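ブロルケラハ(Brorkerach)にあるNaltumの公開見学に行ってきた。卓上作業用の双腕ロボットと、そのシミュレーション環境を見せる会。メモが溜まったので順に書いていく。長くなる。

自分の立場を先に書いておく。食品工場で包装ラインの保全をやっている。ロボットは使う側で、作る側の知識は薄い。用語の間違いがあったら指摘してください。

会場はSandbridgeという建物の一階。駅からバスで700円。バス停から入口までの案内板が小さく、一度通り過ぎた。建物の裏側に回ると受付があるので、正面のガラス扉の前で待たないほうがいい。

受付開始が9時。早めに着いた人はロビーで待つ。自販機あり、椅子は少なめ。見学は班ごとに回る方式で、うちの班は5人だった。同業らしい人が何人か、あとは学生と、倉庫の仕事をしている人。

同行は同僚のEvelien De Smet。彼女は電気担当で、自分は機械担当。同じものを見ても聞くことが違うので、帰りの電車でメモを突き合わせた。以下、彼女のメモから借りた部分もある。

案内役はHarvey Fortinさん。最初に会社の説明があるかと思ったら、沿革は配布資料を見てくださいで終わり、すぐデモ室へ移動した。こちらとしてはありがたい。

デモの順番は、シミュレーション、操作の体験、質疑。実機は隣の部屋にあり、稼働している様子をガラス越しに見るだけで、中には入れない。実機に触れると思って来ると少し物足りないかもしれない。申込ページにはちゃんと書いてある。

シミュレーション環境の名前はDebnath。部屋が一つあり、その中にロボットと机と小物が置かれている。机の上の物をつかんで移す、という作業を仮想の部屋の中で繰り返す。

担当はEulalia Salinasさん。部屋の中身を組んでいる人で、説明がいちばん具体的だった。モニターにロボット側の視点を出して、それを見ながら話してくれた。
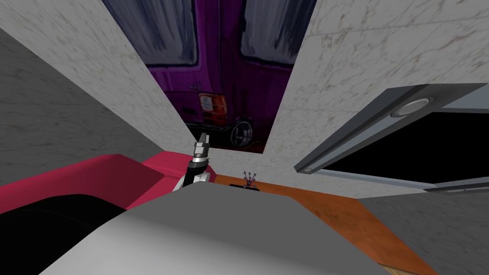

最初に自分が聞いたのは、背景をどこまで作り込む必要があるのかということ。うちの現場で画像処理のカメラを入れたとき、背景に紙を一枚貼っただけで認識が変わって苦労したので、そこが気になっていた。Salinasさんの答えは、無地の部屋だけで学習させると無地の部屋でしか動かないものになりやすい、だから壁も家具もわざと変えていく、だった。この部屋だと白い大理石の壁に紫の車の大きなポスターがあって、グリッパの指先がちょうどその手前に来る。銀色の指の後ろに筆で塗ったような紫の面が広がっている状態で、手の位置を見失わないかどうかを確かめるのだそうだ。壁が灰色一色の側を向いたときと比べると、誤りの出方が違うという。

ポスターの絵柄に意味はあるんですか、と学生の人が聞いていた。特にない、素材集から入れ替えている、とのこと。絵の中身より、色と模様の強さのほうを見ているらしい。

壁や天板の模様も差し替えの対象。大理石、コンクリート、木目。見た目だけを変えて、物の置き場所は同じにしておく試行と、両方変える試行を分けている。一度に両方変えると、失敗したときに原因が追えない。保全の感覚とまったく同じで納得した。

照明も変える。ただ、極端に暗い条件はあまり使わないそうだ。実際に使う部屋がそこまで暗くならないから。うちの冷蔵庫前の通路は暗いですよ、と言ったら、場所の照度を聞かれた。測ったことがなかったので答えられず。宿題にした。

視点の話。ロボットの体についた視点だと、自分の腕や胴の外装が画面の下側をかなり占める。慣れないと見づらい。人間で言えば、自分の胸と腕が常に視界に入っている感じに近い。

これを邪魔だからと消してしまうと、実機に移したときに話が合わなくなる。実機のカメラにも同じように写り込むので、シミュレーション側でも隠れる部分は隠れたままにしておく。言われてみれば当然だが、自分なら消していたと思う。

Evelienはここでカメラの取り付け位置のずれについて質問していた。実機のカメラを交換したら、少しはずれる。その分をどう扱うのか。回答は、ずれた位置の視点も学習用に混ぜている、ただし大きくずれたら校正をやり直してもらう、というもの。

校正にかかる時間も聞いた。手順書どおりにやって40分。うちで昼休みに終わらせるのは微妙なところ。段取り替えのたびに必要なものではないので、交換時だけなら許容範囲だと思う。

次は手元の視点。グリッパのすぐ後ろから見下ろすようなカメラがあって、画面の下に手のひらと指が入る。体側の視点で大まかに近づき、手元の視点で最後の位置を合わせる。両方を同時に使う。

片方のカメラを止めたらどうなるか、も見せてくれた。手元側を切ると、つかむ直前で迷うような動きが増える。体側を切ると、そもそも机の別の場所に行ってしまうことがある。どちらが大事かという聞き方をした人がいたが、役割が別なので比べられないと言われていた。

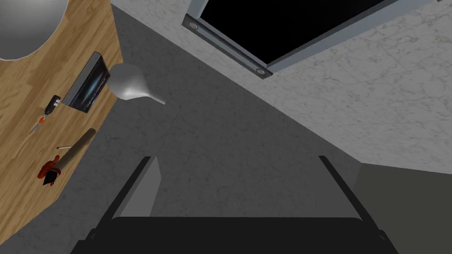

指の話を続ける。対象はいわゆる平行な指のグリッパで、開いて、寄せて、閉じる。吸着パッドは使わないのかと聞いた。Naltumの別の機種にはあるが、この環境では指だけ。凹凸のある物や細い物を混ぜているので、吸着だと対象から外れる物が出てしまう。

うちのラインは袋物なので、ほぼ吸着で済ませている。破れた袋が来ると吸えずに止まる。指でつまむ方式なら拾えるのかと聞いたら、つまめるが中身がこぼれますね、と返された。それはそう。

力の設定は物ごとに人が数値を入れるわけではない。閉じていって、指が止まった位置と負荷を見て判断する。硬い物は簡単で、難しいのは薄い物と、転がる物。

薄い物は天板から浮かせるのが難しい。指が天板に当たるのを嫌って高めに入ると空振りする。低く入ると天板を押す。人間なら爪を立てるか、机の端まで滑らせてからつまむ。その「端まで滑らせる」を覚えさせている最中だという。

シミュレーションだと、天板を押し込んでも壊れないので変な動きをいくらでも試せる。実機だと指先の部品が減る。指先は消耗品扱いで、在庫を持っておくよう勧められた。交換は工具一つでできる。ここは保全としては高評価。

机の端に近い物の扱いも聞いた。落とす心配があるから。端の物は先に内側へ寄せる、という動きを入れることもあるが、寄せようとして押し出すこともある。シミュレーション内で落ちた物は、その試行を失敗として記録して終わり。実機の部屋では人が拾って戻す。

落下の記録は全部残しているそうで、落ち方の一覧を見せてもらった。大半は、目当ての物をつかみに行く途中で、手の甲や手首が隣の物に触れて押し出すもの。つかむ動作そのものの失敗より多い。

これはうちの現場でもまったく同じで、製品を落とすのはハンドの把持ミスより、移動中に隣のトレーに引っかかるほう。カタログには把持の成功率しか載っていないことが多い。次に業者と話すときは、途中で何に触るかを聞くことにする。

細かい話だが、物の並びは毎回変わる。整列させない。片付いた机で成功しても仕方がない、という考え方。散らかし方にも設定があって、物どうしの間隔の下限を決めている。重なった状態は別の課題として分けている。

質疑より先に操作体験があった。Witold Jakubowskiさんが担当。両手に操作レバーを持って、シミュレーション内のロボットを動かす。画面はロボットの視点。

課題は、白い漏斗をつかんでボウルに入れる。聞くと簡単だが、やると難しい。自分は最初の試行で漏斗に届く前に手首を机に当てた。衝突すると画面の色が変わって操作が止まる。

難しさの原因は奥行き。手が物の真上にあるつもりで、手前にいる。Jakubowskiさんに、手元の視点を見る時間が短いと言われた。意識して切り替えたら、次の試行ではつかめた。置くところで縁に当てて転がしたけれど。

漏斗は形が厄介。円錐なので、太いところを挟むと指が斜めに滑る。細い口のほうを狙うと、向きが少し違うだけで空振りする。どちらを選ぶかは人によって分かれるそうで、自分は細いほう、Evelienは太いほうを選んだ。

Evelienは自分より早く終わらせた。本人いわく、ロボットを急いで動かさなかっただけ。自分は修正の動きを途中で足しすぎて、行ったり来たりになっていた。レバーの感度を下げる設定もあるので、体験する人は遠慮なく頼むといい。

倉庫の仕事の人がいちばん上手かった。普段リーチフォークに乗っていると言っていた。爪先の位置を感覚でつかむのに慣れているのかもしれない。Jakubowskiさんも、重機やフォークの経験がある人は覚えが早い印象があると話していた。

体験のデータは、見学者が同意書に署名した場合だけ保存される。下手な操作も使うのかと聞いたら、使う。失敗した操作には失敗の印を付けて、上手い操作と分けて扱う。自分の漏斗転がしも残ることになった。

右手と左手の使い分けについて。両腕あっても、この課題では片腕しか使わない人がほとんど。使わない側の腕をどこに置くかで、視界の邪魔になるかどうかが決まる。

自分は左腕を上げたまま忘れていて、視界の左側をふさいでいた。言われるまで気づかなかった。実機だと、上げっぱなしの腕はそのまま人にぶつかる危険にもなるので、待機位置に戻す癖をつけてほしいとのこと。

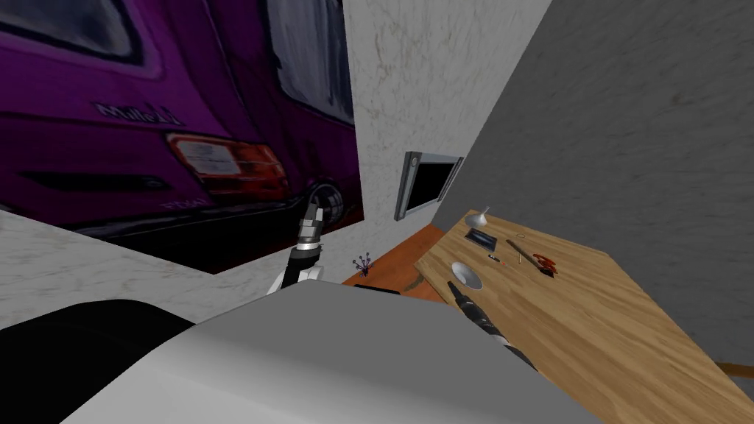

Yến Huỳnh
包装ライン保全/見学メモの続き(8月)

両腕を使う課題の話に移る。片方で器を押さえ、片方で中に物を入れる。あるいは片方で物を寄せて、もう片方でつかむ。体験ではやらせてもらえず、Jakubowskiさんの実演を見た。

見ていて思ったのは、動きが遅いこと。人がやればすぐ終わる作業に、じっくり時間をかける。速度を上げる設定はあるが、実演では使わなかった。速くすると何が悪くなるのかを聞いたら、押さえる側の腕がつられて動くのだという。

腕の片方が急に止まると、体を通じてもう片方に揺れが伝わる。シミュレーションの揺れと実機の揺れは完全には合わない。そこを合わせる作業を今やっている、とSalinasさん。床の固定具合でも変わるらしい。

うちの床は傾斜がある。排水のため。アンカーで固定した場合の例はあるかと聞いたら、傾斜床での実績はまだないとはっきり言われた。こういう返事が早いのは助かる。持ち帰って検討します、で終わる会社が多いので。

質疑は会議室に移ってから。Fortinさんが司会、Salinasさんが技術の回答。出た質問のうち、覚えておきたいものを書いておく。

まず洗浄について。水をかけて洗えるか。本体は不可。カバーを着せれば飛沫には耐えるが、カバーを着せると外見が変わり、カメラに入る自分の腕の見え方も変わる。なので、カバー付きの見た目でもシミュレーションを回す必要がある。

これは自分からは出てこない視点だった。カバーは機械の話だと思っていたが、見え方の話でもある。カバーの色を選べるかという質問には、選べるが光沢の強いものは避けてほしいとの回答。照明が映り込むため。

次に、未知の物が机に置かれたときの挙動。学習に入っていない物はつかみに行かないのか、行くのか。指示された物がその中になければ動かない設定にしている。ただし、似た形の物を取り違えることはある。取り違えの例は資料の後半にまとまっている。

異物の話につながるので、食品の人間としてはここをもっと聞きたかった。机に工具が置き忘れられていたらどうするか。検知して知らせる機能は、今の時点ではおまけ程度。異物検査の代わりにはしないでほしいと明言していた。

学生の人の質問で、シミュレーションで成功すれば実機でも成功するのか、というのがあった。するとは限らない。シミュレーションで駄目なものを実機に持っていかないためのふるい、という使い方が中心。

逆に、シミュレーションで失敗して実機で成功するものはないのか。あるそうだ。薄い物をつまむ動きがその例で、指先の樹脂がたわむのをシミュレーション側で十分に再現できていない。実機だとそのたわみで引っかかってくれる。

Evelienの質問。停電から復帰したとき、腕はどこから動き出すのか。電源が落ちるとブレーキがかかってその姿勢で止まる。物をつかんでいた場合、指は開かない。復帰後に人が確認して、手動で待機位置に戻してから再開。自動再開は設定できない。

彼女はこれを聞いて満足していた。以前、復帰と同時に動き出す機械で怖い思いをしているので。自分もその場にいたから気持ちはわかる。

値段の話は個別に、とのことで公開の場では出なかった。リースもあるとだけ。見積りを取るには作業の動画と、扱う物の現物が要る。現物は先に送っておくと、似た形をシミュレーションに入れて試してくれるらしい。

実機の部屋をガラス越しに見る時間は、最後に短く取られていた。音がほとんど聞こえないので、動作音の確認はできない。稼働音の測定値は資料にある。自分の場合、機械の調子は音で見ることが多いので、そこは残念だった。

ガラスの前で、倉庫の人と少し立ち話をした。彼の職場では棚から箱を出すところは機械化が済んでいて、箱の中の小物を分けるところに人が残っている。うちも似たようなもので、袋を並べるのは機械、崩れた袋を直すのは人。

今の時点でうちに入れるかというと、入れない。理由は洗浄と床。速度は、崩れた袋を直す場所に限れば足りるかもしれない。来た物を全部さばく必要はなく、人が離れている間だけ動けばいい場所もあるので。

ただ、シミュレーションだけ先に試すという契約の仕方があると知ったのは収穫だった。設備を買う前に、うちの作業台に似せた部屋を組んでもらって、何ができて何ができないかの一覧を受け取る。上司に説明するのにもそのほうが楽だ。

部屋を似せるのに必要なものを聞いたら、天板の寸法、高さ、周囲の写真、照明の位置、置かれる物の一覧。写真は片付ける前に撮ってください、と念を押された。見学者が来る前の日のような現場写真を送ってくる会社が多いらしい。

見学で困ったことも書いておく。デモ室は冷房が強い。8月の格好で行くと寒い。上着を持っていくこと。荷物はロッカーに預けるので、メモ帳は先に出しておく。

撮影は、モニターの画面は可、実機の部屋は不可。配布資料は紙のみで、データは後日請求すれば送ってもらえる。紙の図は小さくて、取り違えの例のところは読みづらい。請求したほうがいい。

食事は近くに店が少ない。Sandbridgeの中の売店は昼前におにぎりが売り切れていた。Evelienはパンを持参していて、自分は駅に戻るまで食べられなかった。

次回の案内はまだ出ていない。受付で連絡先を残すと知らせてくれる。次は両腕の操作も体験に入れたいとJakubowskiさんが言っていたので、申し込むつもり。

こちらの宿題は、冷蔵庫前の通路の照度測定、作業台の写真、崩れた袋の現物を何種類か。照度計は電気担当の棚にあるのでEvelienに借りる。

追記。画面に出ていた工具類は毎回あの顔ぶれなのか、という質問をもらった。試行ごとに入れ替わると聞いている。置く場所も変わる。体験の課題で使う漏斗とボウルは共通とのこと。

もう一つ追記。操作体験は眼鏡のままで大丈夫です。頭にかぶる装置は使わず、普通のモニターを見ながら動かします。レバーは座ったまま使えて、椅子の高さも変えられました。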